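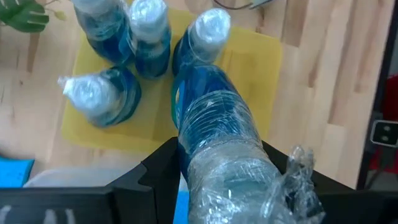
Blue bottles in plastic wrap. A refill counter is coming to Urkley in September.

If you've been into Takács Hardware lately you'll have seen the brown paper taped over the old key-cutting corner, and you've probably asked what's behind it. I asked too (twice), and this week I finally got an answer. It's going to be a refill counter! Dish soap, laundry liquid, vinegar, hand soap, the works, all sold by weight into whatever bottle you bring from home.

The person behind it is Mekdes Abera, who a lot of you will know from the Saturday-style pop-up table she used to run outside the Tilano bakery. She outgrew that table a while ago. By last spring the line was going past the bakery door and people who only wanted a loaf were getting grumpy, so she started looking for a place with a roof and a sink. The hardware store had both.

I met her there at 8 in the morning, before the doors opened, and she was already up a ladder with a level in her hand. She told me she's starting with 12 products and will add more once she sees what sells. "I could guess, but I'd guess wrong," she said. "At the table I thought everybody would want the lavender. They wanted plain." Plain dish soap will be 47 cents an ounce less than the fancy scented one, if you were wondering, and I was, so I'm glad I had a pen.

How it works is pretty simple. You bring a clean bottle with a lid, she weighs it empty, you fill it, she weighs it again and you pay at the regular hardware register with your nails and your paint. Forgot your bottle? There'll be a shelf of donated ones by the door, free to take. She'd like them rinsed and with the labels soaked off if you can manage it, and she'd really like the lids, because apparently everybody donates the bottle and keeps the lid. I went home and checked under my own sink and, well, guilty.

Roughly 200 people put their names down on her sign-up sheet over the summer, and I'm told that was the number that got the store to say yes. Edit Jakab, who manages the place, said she had her doubts at first, mostly to do with spills. The floor back there is old and slopes a bit toward the garden tools. So there's a drain now, and a rubber lip along the front of the counter, and a mop with its own hook. "She showed me the drawings for the drain before she showed me the prices," Edit told me. "I liked that."

Not everyone's thrilled. A man buying hinges while I was there wanted to know where he's supposed to get keys cut, which is fair enough. The key machine has moved to the front, next to the batteries, and it's still the same price. Parking is the other gripe. The lot on Cadero Street is small, and it's worse in the mornings with the school drop-off, so Mekdes is staying open until 7 in the evening to spread people out. You can also come in the back way from the alley if you're on foot or on a bike, and there's a rack.

She'll be at the counter herself 4 days a week to begin with, and the store staff will cover the rest. No word yet on which days, that'll be posted on the door along with the full price list. She's also asking for suggestions, and there's a notebook for them next to the register. When I looked, the first page had three requests for shampoo, one for olive oil and somebody's very detailed note on the subject of maple syrup. Mekdes says shampoo is likely by winter. She's still thinking over the syrup.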